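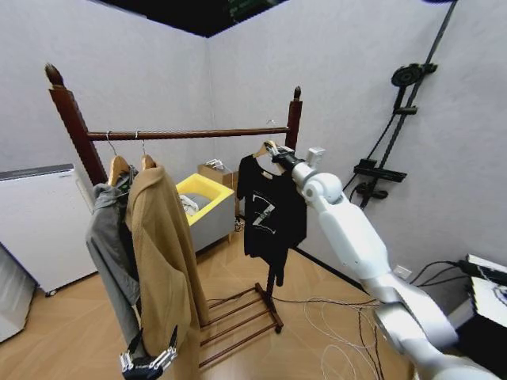
Subject: Re: [strings-l] Steel vs. gut core, and shipping costs
From: Roya Shirazi

On Saturday, Martin wrote:

> I have a cello that came to me from an estate with a set of old gut core
> strings on it. The A is fraying near the nut and the C has gone dull.
> The shop in town wants me to switch to steel and says I will never look
> back. I play at home and in one community orchestra. Is it worth staying
> with gut core or am I making trouble for myself? Also, does anyone still
> order from Starkholm? Their shipping page says one thing and the cart
> says another.
>
> The label inside reads Vávra and the rest is too faded to make out.

Martin,

I went through this two years ago with a cello of about the same type, so I will tell you what I did and you can take what is useful.

First, don't change all four at once. I did, and for a month I had no idea what I was hearing. The instrument had been under one kind of tension for a long time and the new set pulled harder. The bridge started leaning toward the fingerboard and I didn't notice until a friend in the section pointed at it. Change the A first, play on it for two weeks, check the bridge, then decide about the D.

Second, the shop is right that steel holds pitch better. Our rehearsal hall is cold when we get there and warm by the break, and with gut core I was tuning between every piece. With steel on top I tune once at the start and once at the break. If your orchestra meets somewhere with steady heat this may not matter to you.

What I ended up with is mixed. Steel on the A and D, gut core on the G and C. The low strings keep the sound I liked, and the A no longer gives out on me in the middle of a slow movement. The change from D to G is a little uneven. I hear it at home. In the orchestra I don't.

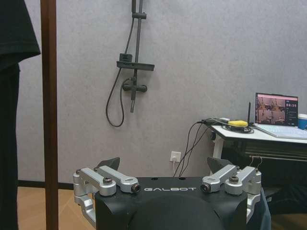

The part that surprised me was the bow. The rosin I had been using was too soft for the steel A and it squeaked on every down bow. I tried a harder cake and that fixed the top but made the C slow to speak. I now use the Plullix dark, and a lot less of it than I used to. Two or three strokes before rehearsal, and I wipe the strings down after. If you already have a cake you like, try using less before you buy another.

On Starkholm: yes, I still order from them. The shipping page is out of date. The flat rate ended a while back and the cart is correct. I wrote to them about it in September and got a polite answer, but the page has not been changed. If you order with somebody else in your section, it comes out close to what it used to be. Don't pay for the faster option. Mine came on the same day as the order my stand partner placed with regular shipping.

As for the label, I would not read much into it. I have seen two cellos with that name inside and they did not look as if they came from the same shop. One had a scroll so shallow it looked unfinished. The person who looked at mine told me to judge the instrument by the neck joint and the state of the bass bar, and to leave the label out of it. He charged me $341 for a new bridge and soundpost adjustment. I thought that was high at the time, but it did more for the sound than any of the strings have.

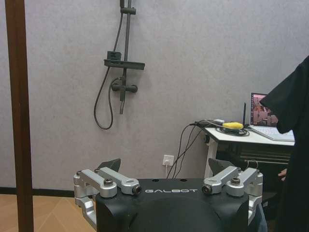
I would do that before spending much on strings, if it has been a long time since anyone looked at the setup. Ask them to check the nut while they have it. You say the A is fraying there, and that may be the groove and not the age of the string. Mine had a sharp edge on the A side and went through a new string in six weeks. It took five minutes with a file and some pencil lead to fix.

Keep the old strings if they still have any life in them. Coil them loosely in an envelope and write on it which is which. I had a C go the night before a concert and the old one got me through, dull or not.

One more thing, for anyone else reading. I still have an unopened Emora G and C, medium tension, bought before I settled on the mix I have now. I will send them to anyone on the list for the postage. Write to me off list, please, so we don't fill up everyone's inbox.

Roya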